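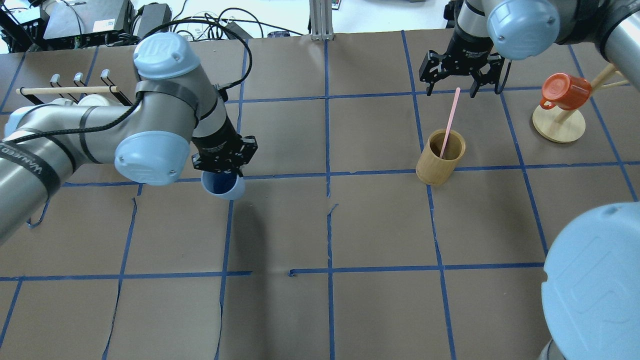
Brown paper and blue tape on the tabletop, with a blue cup held over one of the tape lines.

Why Hedvig Skjelbred stopped buying coffee out

By Marisol Alvarado

Hedvig Skjelbred picks up on the second ring and says she has till her bus. So we go fast.

She is 77. Lives on the hill side of Draledstead, third floor, no elevator. For most of her working life she did payroll for a ferry company, and every morning she bought a coffee on the way in and another at lunch. "I never once looked at what it cost," she says. "Payroll! I could tell you to the cent what everybody else was making."

She quit in November. Not coffee, just the buying. A pot at home, a thermos in the bag, done.

The money is the part people ask her about and she is a little bored of it. She was spending nearly 75 dollars a month, she says, and now it's a bag of beans and some milk. "Fine. Good. I bought boots." What she wants to talk about is the pot.

It's an old stovetop one that came from her aunt in Skavel. Dented lid. She had it on a shelf for years with pens in it. First month the coffee was terrible, burnt and thin both at the same time, and she kept drinking it out of stubborness.

"I had the flame way up. I thought hot is hot." Her neighbor Mylene Bautista came over to borrow a ladder, tasted it, put the cup down and turned the burner to low without asking. Hedvig laughs about this for a while. "She was right. I was annoyed for two days."

So what does she do now? Water already warm when it goes in. Grounds level, don't press them. Low flame, lid up so she can watch. Off the heat when it starts to sputter, not after. Three spoons of beans, ground that morning if her wrist is OK, ground the night before if it isn't. She says the difference is smaller than the coffee people claim.

I ask about missing the café. Long pause, bus noise.

"Yes. I do." The place was Zurstead's, on the corner by the pharmacy, and she'd been going since before the current owners. Jolán Virág worked the counter there and had her order going when she came through the door. "You lose that. A thermos doesn't say good morning."

She still goes, turns out. Once in a while, sits down, has a roll with butter, pays for a coffee like a guest. She thinks she talks to Jolán more now than when she was in line every day with her coat on.

The thermos has had its own troubles. The first one leaked in her bag and took out a library book, which she paid for and kept. Second one holds heat till noon but the lid is stiff. Consolacion Manalastas, who walks with her in the mornings, opens it for her at the bench by the water and takes the first half cup as a fee. They've been doing this walk since the winter. Out past the boat sheds, bench, coffee, back by a quarter to ten.

Any advice for someone starting? She doesn't love the question. "Don't buy anything. Everybody wants to buy the grinder and the scale and the kettle with the neck. Then you've spent the year's money by lunchtime." Use what's in the cupboard for a month, she says, then see what bothers you. In her case it was the spoon. She got a longer spoon.

And tea? "No."

She hasn't gone back to pens in the pot, obviously, they live in a jam jar now. The aunt's pot needs a new rubber ring about once a year and the hardware store down the hill orders them for her, though last time it was the wrong size and she had to go back and wait.

"That's my bus," she says. Then she says it isn't, it's the other one, and tells me how to descale a kettle, wich I wrote down on the back of an envelope and will run next time if I can find it.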